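Clearing a false grip after a missed pick

A false grip is when the Nodero controller reports a part in hand and the fingers are holding nothing. The arm then runs the rest of the program with no part. We lost most of a morning to this in February before finding the cause, a drifted zero on the finger position.

Before you start, put the arm in manual mode and keep the pendant with you. Do not reach into the pot while the drives are on.

1. Stop the program and save the log. Look for error 124 - it is written when the finger position and the motor current disagree.

2. Jog straight up until the fingers clear the rim. Do not rotate the wrist first. Side load on the rim can bend a finger bracket.

3. Switch off the drives. Check the bolt on each finger and tighten if needed.

4. Switch the drives on, open the fingers fully and run Zero Gripper from the Ursu menu. The raw count should read 1229. If it doesn't, repeat once, then replace the encoder cable.

5. Set the grip check delay to 600 ms. The default of 100 ms is too short for soft items, and the check passes before the fingers have settled.

6. Jog back down over one item with the fingers spread and compare both sides before closing.

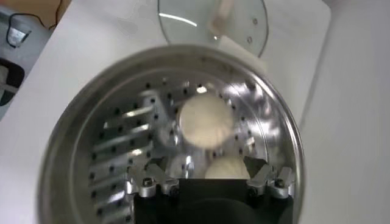 Fingers open over the lower bun, lid set down behind the pot.

7. Close at low force and lift slowly. If error 124 comes back, leave the arm in manual and send the log to the Pornach bench.

Last updated March 28, 2023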